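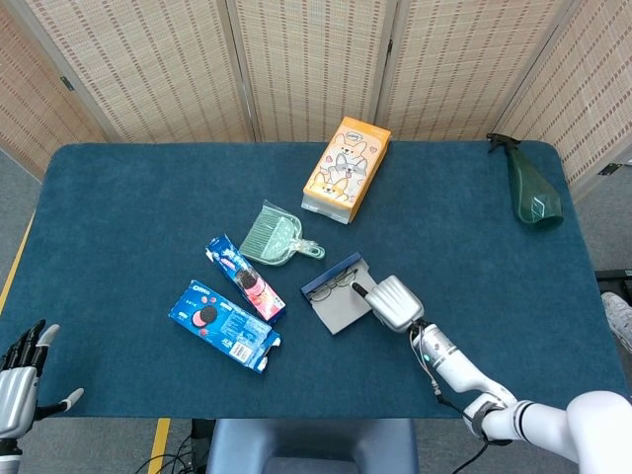
Dustpan, corgis, cookies. Table still not cleared.

Filed under: Small Spaces, Chores

Quick one before I have to run out again. The craft corner is getting sorted in April, I said so to Clodagh in writing, so it's getting sorted.

Started with the table. Always start with the table, then everything else has somewhere to go. Except stuff keeps landing on it. Two lots of Oreos for a start, and one's already open. The pink filling kind. Not my first pick but Vignesh did the shopping and I'm not complaining, I had three before lunch.

The dustpan is new and still in its plastic. Mint green, cute, has the comb bit on it for getting fluff off the brush. My old one had lost a corner and just pushed the crumbs to a new spot. Got this one at Christodoulou on the way home, went in for tape, forgot the tape. Of course.

The green spray bottle is for the plants by the window, NOT for cleaning. Writing that here becuase Dwayne used the last one for vinegar and my fern has not been the same. I'm going to put a label on it. Needs tape. See above.

Corgi box stays. Orange and white, little hearts all over, I'm weak. Thinking it could hold thread or the small scissors, haven't decided. Mavis wants it for her desk and she can't have it.

The woven screen is staying too. I nearly sold it in the winter, had it listed and everything, somebody offered me 6 bucks. No. It hides the shelf behind and when the shelf is bad (it's bad) that's worth a lot more than 6 bucks. Downside, dust gets into the weave. I go over it with a dry paintbrush, top to bottom, takes most of a podcast.

Carpet top on the table, people keep asking. Love it for cutting out and pinning, nothing slides. Hate it for crumbs. A lint roller does okay, a damp rubber glove does better, just drag it toward you and the fluff balls up. Then dustpan. So the cookies probably should not live there, I know, I know.

Still to do:
- tape!!
- unwrap the dustpan, wash it
- cookies to the kitchen
- shelf (ugh)
- find out if Hollis wants the bag of yarn, must be around 300 grams of that scratchy grey

More when the shelf is done, or if I give up on teh shelf. Going, I'm late.

4 comments | Share this post

Contact | Back to top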